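4. Collecting demonstrations by hand and by remote control

4.1 Why we tried both

When we started this project in March, I was pretty sure remote control would win. We already had a working setup for it: a leader arm that the demonstrator moves, and a follower arm across the room that copies the motion. It records everything in the follower's own joint angles, so there's no guessing later on about whether the robot can reach a pose. Trevor Robichaud had built most of it for an earlier study and he knew every squeak it made. The hand-held gripper came in mostly as a comparison, and I'll admit I thought of it as the cheap option.

My opinion changed during the pilot. I sat down at the leader arm to demonstrate the simplest task in our set (take a pen out of its holder and lay it flat on the table) and I was terrible at it! I kept stopping short of the pen, backing up, tilting my head to look around the follower's wrist, and creeping in again. My recordings are full of those little pauses, and a policy trained on them learns to pause too. Then Isabelle Cloutier handed me the gripper tool and I did the same task in one smooth reach, talking the whole time. The rest of this section is our attempt to work out how much of that difference was me and how much was the method.

4.2 Tasks and demonstrators

We used 8 tasks, all done on a tabletop and all involving ordinary desk objects. Pulling a pen from a holder is the one I'll come back to most, so let me say why we like it. A pen is thin, so the fingers have to line up pretty well before they close. It leans, and the lean changes every time you put it back, so a memorized path won't do. And the holder is light enough to come along for the ride if you pull sideways, which gives the task a failure that's easy to see and easy to score. We counted a demonstration as clean if the pen ended up on the table and the holder was still standing.

Our demonstrators were students and staff from the Mudonora building, 54 people in all. Most had never touched either device. Each person got a short practice period on both, then recorded demonstrations with one, took a break, and switched. Half started with the leader arm and half with the hand-held tool. After dropping recordings with missing video or a tracking failure, we were left with 1,704 demonstrations. I'd have liked more of the two-handed tasks in there, but people got tired, and we let them stop whenever they wanted.

4.3 The hand-held tool

The tool follows the now familiar recipe of two fingers that open and close with the demonstrator's hand, with a camera looking out past them toward the work. We call our version the Rulach, after the folder its first drawings were saved in, and the name stuck. The camera is fixed to the body of the tool, so the fingers always show up in the lower part of the picture, and the policy gets used to seeing them there. When we move a trained policy to the robot, we mount the same camera in the same spot relative to the same fingers. That one decision saved us more trouble than anything else in the design.

The fingers carry soft pads on their inner faces. We argued for quite a while about whether to replace the pads every time they got scuffed. A fresh pad grips a little better, and if the robot's pads are new while the demonstrator's are worn, you've built in a mismatch without meaning to. On the other hand, swapping pads all the time means every batch of data looks slightly different. In the end we let them wear and changed both sets, on the tool and on the robot, on the same schedule. I can't prove this was the best choice, but the policies didn't seem to mind.

A typical recording of the pen task begins with the fingers open and the tool held back from the holder (Figure 3). We asked for a clear stretch of table between the two at the start, so that the approach would be part of every demonstration. Early on some people began with the pen practically between the fingers already, and those recordings taught the policy how to close and lift and nothing about how to get there. 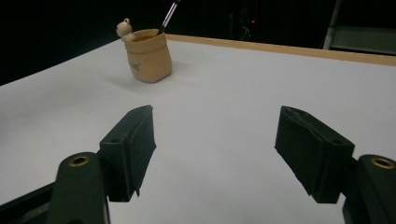 Figure 3. Pen task, hand-held tool: fingers open, with the pen in its holder across the table.

We gave very little instruction beyond that. Isabelle read the same short script to everybody: start back, move at a speed that feels normal, don't restart if you miss, just fix it and keep going. The last part matters a lot to me. A recording in which somebody bumps the holder, waits for it to settle, and then gets the pen anyway is worth keeping, because the robot is going to bump the holder too. We tagged these as recoveries and kept them in the training set, though they don't count as clean in the scoring.

Where the pen started was left to the demonstrator, who dropped it back into the holder after each attempt however it happened to land. We did move the holder ourselves between attempts, using a list of positions drawn up ahead of time. Left to themselves, people put it back in almost the same place every time, right where it's comfortable to reach, and you end up with a robot that's brilliant in one small patch of table and lost everywhere else.

4.4 The remote control setup

For the remote sessions, the demonstrator sat at a desk facing the follower arm and also had a monitor showing the view from the wrist camera. We let people pick which one to look at. Nearly all of them started out watching the real arm and drifted over to the monitor once they got near the object, and the moment of switching is easy to spot in the recordings: the arm simply stops. Trevor had suspected something like this from his earlier study with the McIntyre arm, where he'd put it down to delay in the controls. I don't think delay can be the whole story, as our delay was short enough that none of the demonstrators brought it up when we asked what had bothered them.

What they did bring up was touch. With the hand-held tool you feel the pen come up against the pad, you feel the holder start to drag, and you ease off without really thinking. With the leader arm you get none of that. Several people squeezed as hard as the trigger would let them and kept squeezing until the pen was down, just to be safe. Their recordings look fine on video, but the finger opening tells you the grip was all or nothing, and the policies trained on them grip the same way. This is harmless with a pen and much less so with the paper cup in task six.

4.5 What we saw

The speed difference was big and it showed up for nearly everyone. People were faster with the hand-held tool on every task, and the gap was widest on tasks with a thin or leaning object. More interesting to me is that the paths were different in shape. By hand, people came in on a curve and turned the wrist as they went, so that the fingers were lined up by the time they arrived. By remote control they tended to do one thing at a time – move over, move down, turn, close. You could draw most of those paths with a ruler.

I don't want to oversell the hand-held recordings, though. They have a problem of their own, and it's a serious one: a person's arm can go places our robot's can't. Some of the nicest, most fluid demonstrations we have involve a wrist turn that would put the robot past its joint limit, and others move faster than it's allowed to. We ran every recording through a reach check before training and lost a fair number that way, mostly from taller demonstrators who liked to come in from directly overhead. The remote recordings never have this problem, since the follower arm has already done the motion once.

There was also the matter of tracking. The tool works out its own position from its camera, and it needs something to look at in order to do that. A big plain tabletop doesn't give it much. When the fingers were low and pointed down, the picture could be almost all bare table, and the position estimate would start to slide. Isabelle fixed most of this by asking people to begin each recording with a slow look around the room, which gave the tracker a map to hang on to. It's a bit of a nuisance, and people forgot, and those forgotten looks account for a good share of the recordings we had to drop.

4.6 Mixing the two

Since each method was good at what the other was bad at, the obvious next move was to train on both. We started with the hand-held recordings that passed the reach check and added 200 remote ones, chosen to cover the parts of the workspace where the check had thrown out the most. I expected the two styles to fight each other, with the policy flipping between smooth curves and ruler-straight moves halfway through a reach. There was a little of that in the first training runs. Adding a label to say which device each recording came from, and asking for the hand-held style at run time, took care of most of it.

The remaining hiccups are nearly all near the edge of the robot's reach, where there is very little hand-held data to lean on and the policy falls back on what it learned from the leader arm. You can see it slow down out there and go step by step, like a person glancing over at the monitor. We tried the same mix on the second robot at Vinimstead, which has a longer forearm, and the slow zone moved outward as you'd expect. The training details for both robots are given in Section 5, along with the settings we used for the reach check.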